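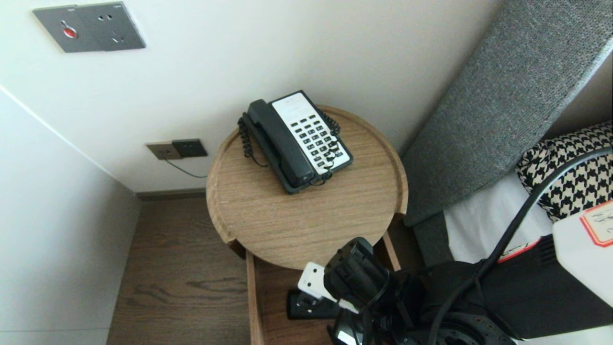

A bedside table with a corded telephone, in a room where a robot arm works beside the bed.

Household Tips for Staffed Residences: Working Alongside the Bedroom Unit

This page belongs to the household tips maintained by Dedura for room attendants and supervisors at its residences. It covers the bedroom unit, the robot arm now in use at Milholm and at Hallelbridge, and the changes it brings to the ordinary work of making up a room. Attendants who are new to the unit should read the whole page before their first shift with it. Others may wish to go directly to the section on telephones and cords, which was rewritten in January.

What the unit does and what remains with staff

The unit is assigned to light, repeated tasks at the side of the bed: returning small items to the bedside table, wiping the tabletop, and picking up what has fallen on the floor. Bed making, bathrooms, linens and all contact with guests remain the work of the attendant. The attendant is in charge of the room at all times. If the attendant and the unit's schedule disagree about what should be done next, the attendant decides, and the schedule is corrected afterward by the supervisor.

No attendant's hours were reduced when the unit was introduced. The order of the work did change. Under the old routine, one person finished a room from door to window. Under the present one, the attendant strips and makes the bed first and prepares the bedside area. The unit then begins at the table while the attendant moves on to the bathroom. Most staff find the new order awkward for the first several rooms.

Preparing the bedside table

Remove drinking glasses, medicines, eyeglasses and jewelry from the tabletop before the unit is started. Personal belongings are moved by hand only, and they go back to the same side of the bed they came from.

Dust the raised rim of a round table with a dry cloth folded to a narrow edge. Crumbs gather where the rim meets the top, and a flat pad passes over them. A cotton swab slightly dampened with water will lift whatever the cloth leaves behind. Wood grain should be wiped along its length, and the top should be dry before anything is set back on it.

Look at the lower shelf as well. Where a power strip is kept there, it should lie flat and fully inside the shelf, with its plugs pushed all the way in. Do not use a damp cloth on this shelf. A dry brush with soft bristles is sufficient.

Telephones and cords

A good share of the stoppages reported in the first months involved a cord. The following practice is now standard at both residences.

Seat the handset squarely in its cradle and press lightly at each end. A handset that looks seated may be resting on its own cord, and the line will then be open without anyone knowing it.

Let the coiled cord hang free once, from the handset end, before laying it down. This takes the twist out. Gather it on the tabletop close to the telephone, and keep it from drooping over the rim.

Clean the keypad with a cloth that has been sprayed, never by spraying the telephone itself. Wipe between the rows with a swab. If the label on the faceplate is blank or worn, write up a replacement request. Guests do look for the extension there.

Draw any thin wire at the wall back toward the baseboard, so that it runs behind the table and stays out of the walking space.
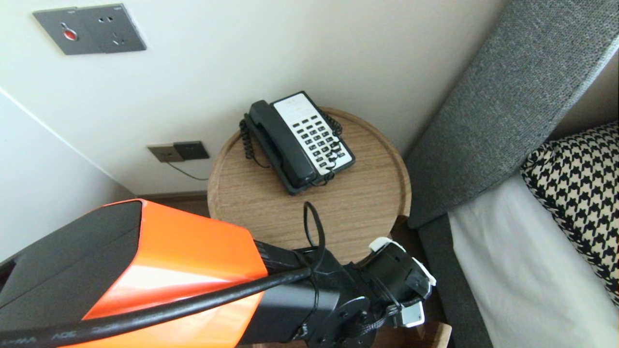 The unit beside the headboard, with the telephone set at an angle on the table.

Barbu wrote to this page that the instructions treat the telephone as an obstacle, when for many older guests it is the most important object in the room: "I was told to turn it so the arm could get past. I turned it so the guest could reach it lying down. Please say which of us is right." The remark was discussed at the monthly meeting, and the guidance was amended. The telephone is placed for the guest. If the unit cannot work around it in that position, the unit is stopped and the attendant completes the table by hand — no explanation needs to be entered in the log.

Soft furnishings near the arm

Fabric headboards with a fine knit surface hold lint, and a second pass with a lint roller after the bed is made will save time later. Roll downward in short strokes. Decorative cushions should stand against the headboard, well back from the table side, and the sheet on that side should be pulled smooth and tucked. Loose corners are the attendant's responsibility to check before the start button is pressed.

On dark wood-grain floors, dust shows most clearly near the baseboard. Use the narrow attachment there while the unit is stopped. Attendants should not vacuum within reach of the arm while it is moving, even where there appears to be ample space.

Changes to supervision and the log

Supervisors formerly inspected every room. They now inspect those in which the unit has stopped and a selection of the others, and the time released is used for training. The combined log for Milholm and Hallelbridge held 2399 room entries at the last review. Of these, 724 noted that an attendant had finished the bedside work by hand. The figure is not held against any member of staff. It is used to decide which room layouts are unsuitable for the unit, and 2 layouts have been withdrawn from its schedule as a result.

Attendants have asked whether the log measures their speed. It does not record the time spent in a room. It records the room number, whether the unit stopped, and any note the attendant chooses to add. Notes may be spoken to the supervisor at the end of the shift and entered on the attendant's behalf.

Training

Each attendant receives paid instruction before working with the unit and may ask to repeat it at any point. An attendant who prefers to work without the unit may request a conventional floor, and such requests are granted in the order received. Supply orders for swabs, soft brushes and lint rollers should reach the linen office before 2 p.m. Swabs are delivered in boxes of 1000 and should be shared between floors.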